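Notes on the Sandwich Table

Since March this site has been concerned almost entirely with the arrangement of the play room in our building in Prundstead, and several readers have asked for a fuller account of the sandwich table. The present entry sets out how the table is covered, how the toy food is laid out, and what has been changed since the first attempt. Matters relating to the book corner are held over to a later entry.

The activity itself requires little introduction. A child is given a plate, some bread and a choice of fillings, and makes a sandwich. The sandwich is then served to another child or to an adult, who is expected to eat it with appropriate noises. It is taken apart, and the pieces go back where they came from. A full round may be completed in under a minute by a child who already knows what he or she wishes to order, and may take up most of the morning with one who does not.

The covering

The first decision concerned the cloth. The tabletop was originally left bare, and this proved unsatisfactory on two counts. The plates slid when pushed, and every piece of toy bread set down on the table made a hard knock that carried into the hallway. A patterned cloth was tried next. It had been bought for outdoor use and was printed all over with lemons, and the younger children tried repeatedly to pick the lemons up.

A plain cloth was therefore preferred, and green was chosen over blue after both had been laid out together at the end of an afternoon. The green is a strong one. It would not be my choice for a dining room, and I have received one written comment comparing it to a pool table. Against it, however, the pale things show up very well, and a good deal of toy sandwich food is pale. The floor beneath is the gray carpet that was laid before my time, and the two colors get along better than I had expected. 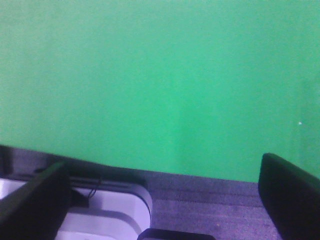 Green cloth, gray carpet.

The cloth came from the remnant bin at Fovholm, where it was sold by the length, and it was hemmed at home on two sides only. The remaining sides were left as the shop cut them. The intention is to finish them during the summer. It should be recorded that this was also the intention last summer.

Ironing has been discontinued. The cloth was pressed before each session for the first few weeks, and the creases returned as soon as the first pair of elbows arrived. It is now shaken out, laid, and smoothed by hand from the middle toward the edges. Small wrinkles remain and do no harm. A large fold under a plate will tip it, and the person laying the cloth is asked to look for these before anything else is put out.

The food

The food is the larger sandwich set sold by Dutenora. I had hesitated over the price and over the storage, and bought it after seeing one in use elsewhere. It has held up well. The slices of bread have an orange-brown crust and a pale face, and they will stand on edge if they have something to lean against. The cheese is a square slice in a very light yellow. The lettuce has a ruffled edge with veins, and of all the pieces it is the one most often carried about the room by itself. The bacon is a curving strip with lighter streaks in it, and no container I own has ever held it completely.

A tomato was also supplied. It was last seen in the coat area.

Readers who are considering a similar purchase may wish to know that the pieces do not lock or stick together. A sandwich of any height must be balanced, and carrying one across the room takes real concentration. I regard this as the chief merit of the set. A rival set from Lumenta was considered at the same time, in which the fillings fasten to one another, and the finished sandwich can be turned upside down without losing a layer. Some households will prefer that. I found it dull after the second sandwich, and I was the only person over the age of six who had been asked to test it.

The layout

The arrangement in present use consists of two clear trays with the plate between them. It replaced an earlier one in which all the food was kept in a single deep tub at the end of the table. The tub was convenient to carry and was disliked by everyone who had to use it. Whatever was wanted lay at the bottom, and the usual method of finding it was to turn the tub over.
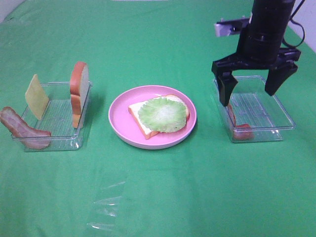 Low trays answer the difficulty at once. A child can see what is on offer from either side of the table and can reach it without digging. The ribbed floor is a further advantage, and one I had not thought of when buying them, as a thin slice is easier to lift from ridges than from a smooth surface. The trays were sold as drawer dividers and cost 3 dollars each. I have since bought a second pair for the crayons.

The use of a pink plate is a matter of supply. Plates in other colors were available at the outset and have gone the way of the tomato. Any plate with a raised rim will serve, and I would advise against flat ones, from which the bread travels.

As to which food belongs in which tray, no fixed rule has been adopted. I drew up a small chart in the early weeks, with breads and cheese assigned to one side and meats and leaves to the other, and it was followed faithfully by the adults. The children preferred to keep whatever they were fond of close at hand. The chart has been taken down. Pieces are now divided between the trays at the start in whatever way looks even, and the division is left to look after itself.

Some practical remarks

Sessions at this table last 40 minutes. That figure was reached by trial. At 20 minutes the second group of children had scarcely begun to take orders, and at an hour the sandwiches were being built on the carpet.

The order of building is left to the child. Most begin with bread, place the lettuce on it, and then stop to think. It has been observed that adults feel a strong wish to straighten the lettuce at this point, and they are requested to leave it where it has been put. A sandwich with the filling hanging over one side is a finished sandwich if its maker says so. The same applies to sandwiches consisting only of cheese.

Washing is carried out in a basin of warm water with ordinary dish soap, and the pieces are spread on a towel overnight. The trays are washed with them. They scratch if rubbed with anything rough, and one of mine was dulled in this way by a scouring pad before I knew better. The cloth goes through the machine with the towels and is hung over the banister.

The total outlay for the table, counting the food, the trays, the plates and the cloth but leaving out the lemons, came to 148 dollars. The greater part of that was the food. A reader wishing to spend less could begin with the bread and cheese alone and add fillings as they are asked for, and I suspect they would be asked for on the first morning.

Correspondence on the subject of toy tomatoes is welcome at the usual address, in particular from anyone who knows whether Dutenora will sell one separately.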